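Wasari Luftentfeuchter WT 900 für Keller und Werkstatt

Kurz vorweg: das Gerät ist seit September wieder lieferbar. Wer auf der Warteliste stand, hat Post bekommen. Wer keine bekommen hat, bitte Spamordner, dann anrufen.

Wofür gedacht
Kellerräume, Werkstatt, Waschküche, Lager mit Papier oder Elektronik. Nicht für Wohnräume, dafür ist er zu laut. Nicht für Schwimmbadtechnik (Chlor greift die Lamellen an). Garage geht, wenn das Tor dicht schließt. Tut es meistens nicht.

Bauart
Kompressorgerät, Kondensation über Lamellenverdampfer. Blechgehäuse, pulverbeschichtet, grau. Fahrbar auf zwei Rollen hinten, vorn Standfüße. Griff klappbar. Lässt sich eine Kellertreppe alleine hochziehen, runter lieber zu zweit. Behälter vorn, herausziehbar, mit Schwimmerschalter. Behälter voll, Gerät aus, Lampe rot. Schlauchanschluss seitlich, Schlauch liegt bei, ist aber kurz. Längerer Schlauch als Zubehör, siehe unten.

Leistungsaufnahme im Betrieb: 900 Watt. Normale Schutzkontaktsteckdose reicht. Bitte keine Mehrfachsteckdose und keine Kabeltrommel im aufgerollten Zustand, das gab schon geschmolzene Trommeln zur Reklamation. Nehmen wir nicht zurück.

Hygrostat
Drehregler, stufenlos. Kein Display, keine App, kein WLAN. Wird oft gefragt. Bleibt so. Der Vorgänger hatte ein Tastenfeld und das war das erste was kaputt ging. Der Regler ist nicht geeicht, wer es genau wissen will, stellt ein Hygrometer daneben. Am besten an die gegenüberliegende Wand, nicht aufs Gerät, da misst man die Abluft.

Welche Einstellung?
Werkstatt mit Maschinen, blankem Stahl: eher trocken, Regler im rechten Drittel. Holzlager: Mitte. Holz nicht übertrocknen, sonst reißt es und dann rufen alle bei uns an. Weinkeller: linkes Drittel, Korken brauchen etwas Feuchte. Lager mit Altgeräten, Rechnern, Verstärkern, Messtechnik: Mitte bis rechts und vor allem gleichmäßig. Schlimmer als feuchte Luft an sich ist das Hin und Her, kaltes Gerät in warme feuchte Luft, dann steht das Wasser auf dem Blech. Also durchlaufen lassen, nicht nur an wenn jemand unten ist.

Aufstellung
Abstand zur Wand halten, eine Handbreit hinten, seitlich mehr. Ansaugung ist hinten, Ausblas oben. Nichts drauflegen. Türen und Fenster zu, klingt banal, aber die halbe Kundschaft lüftet nebenher. Im Sommer holt man sich mit der warmen Außenluft das Wasser erst in den Keller. Lüften morgens gegen fünf oder gar nicht.

Nach dem Transport stehen lassen, mindestens eine Nacht, aufrecht. Das Öl muss zurück in den Kompressor. Wer gleich einschaltet, hört es. Liegend transportiert = Garantie weg, es klebt ein Kippindikator am Karton.

Temperaturbereich
Arbeitet ab 5 Grad. Darunter vereist der Verdampfer öfter als er arbeitet. Abtauautomatik ist drin (Heißgas), das Zischen dabei ist normal. Für unbeheizte Räume im Winter den Adsorptionstrockner nehmen, Dodmont-Reihe, eigene Seite.

Pflege
Filter alle paar Wochen ausklopfen, in der Schreinerei jede Woche. Auswaschen mit lauwarmem Wasser, trocknen lassen, wieder rein. Nicht in die Spülmaschiene. Behälter ab und zu mit Essigwasser. Lamellen einmal im Jahr mit weichem Pinsel, Stecker vorher ziehen. Keine Druckluft mit vollem Druck drauf, die Lamellen verbiegen sofort und dann ist der Luftstrom hin. Lamellenkamm gibt es bei uns für kleines Geld.

Geräusch
Brummt. Auf Betonboden weniger als auf Holz. Gummimatte drunter hilft mehr als man denkt. Wer drüber schläft: Zeitschaltuhr geht, weil der Regler mechanisch ist und die Einstellung behält. Pausen zwischen Aus und Ein aber nicht zu kurz wählen, der Kompressor braucht ein paar Minuten.

Lieferumfang
Gerät, Ablaufschlauch kurz, Ersatzfilter, Anleitung (deutsch, norwegisch, englisch). Die deutsche Anleitung hat auf der Seite mit dem Schlauchanschluss links und rechts vertauscht. Der Anschluss sitzt in Blickrichtung auf den Behälter rechts. Korrekturblatt liegt meistens bei.

Zubehör
Schlauch lang, mit Schelle
Kondensatpumpe Kristiansen, wenn der Ablauf höher liegt als das Gerät
Gummimatte
Betriebsstundenzähler zum Nachrüsten
Filter im Mehrfachpack

Zur Pumpe: die läuft über einen eigenen Stecker und hat einen eigenen Schwimmer. Fällt die Pumpe aus, läuft der Entfeuchter weiter bis es überläuft, ausser man verdrahtet den Alarmkontakt. Klemmen sind da, Plan in der Anleitung hinten. Macht der Elektriker.

Gewährleistung und Garantie
2 Jahre aufs ganze Gerät. Gewerblich genauso. Rechnung aufheben. Reparatur bei uns in der Werkstatt in Valtdale, Ansprechpartner Folke Åberg, bitte vorher anmelden und den Originalkarton nehmen. Verdampfer, Lüfter, Schwimmer, Regler, alles einzeln zu haben. Kompressor auch, lohnt aber selten.

Vermietung
Mietgeräte nach Wasserschaden haben wir auch, andere Bauart, größer. Der WT 900 ist für den Dauerbetrieb in einem Raum gedacht, nicht als Bautrockner. Bei nassem Estrich bitte anrufen und nicht bestellen. Dann wird gerechnet und meistens ist Mieten billiger.

Versand
Spedition, Bordsteinkante. Der Fahrer trägt nicht in den Keller. Avis per Telefon, also Nummer angeben. Karton vor der Unterschrift anschauen, Kippindikator rot = nicht annehmen.

Leserkommentare

Vidar Fagerlund
Läuft bei mir im zweiten Winter, Keller mit Natursteinmauer. Regler auf Mitte, Schlauch in den Bodenablauf, Ruhe. Der Muff ist weg. Die Rollen sind allerdings ein Witz, auf Kies geht gar nichts.

Elsa Kvam
Kann man den Betriebsstundenzähler selber einbauen? Meiner ist als Zwischenstecker gekommen, in der Anleitung ist aber eine Einbauversion gezeichnet.

Wayne Cheetham
@Elsa Zwischenstecker ist die neue Version, einfach dazwischen und fertig. Meiner zeigt jetzt 3.511 Stunden, bisher nur Filter gewechselt und einmal den Schwimmer sauber gemacht, der hing.

Jussara Bastos
Habe den für meinen Bastelkeller gekauft, da stehen alte Rechner und zwei Röhrenradios im Regal. Vorher hatte ich an den Gehäuseschrauben immer wieder Rost und die Kartons waren wellig. Jetzt Regler knapp rechts von der Mitte und das Hygrometer bewegt sich kaum noch. Lautstärke finde ich ok, mit Matte. Was mich stört ist der Behälter, der schwappt beim Rausziehen wenn er voll ist, also lieber gleich den Schlauch nehmen. Und das Kabel dürfte länger sein, bei mir ist die Steckdose natürlich auf der falschen Seite
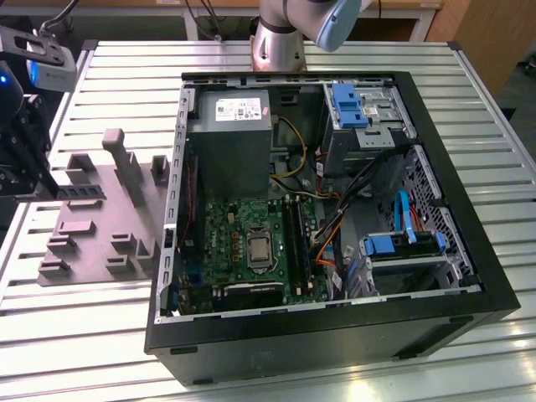

und verlängern soll man ja nicht. Hab jetzt das Regal umgestellt. Ersatzfilter kam schnell, passte.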